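Storing microfibre cloths in clear boxes, fold or not?

Stiseo
December 18, 2021
I have 25 cleaning cloths in one drawer and can never find the colour I want. Would clear boxes help, and do I need to fold everything?

Goodall
Yes, get clear ones. Sort by colour and fold the cloths, as they take up far less room. Mine:
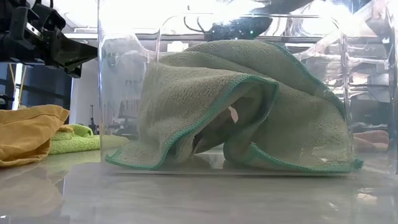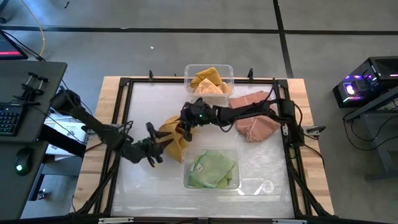 Green cloth in a clear box, then the yellow and green boxes with the pink lying beside them.

Wash them at 70 at most and leave out the softener. Let them dry fully before boxing.

Tonura
I just chuck mine in a bucket under the sink. Works fine.

Skuseck
Check the drawer height first. I bought boxes 325 mm long and they were too tall to shut it.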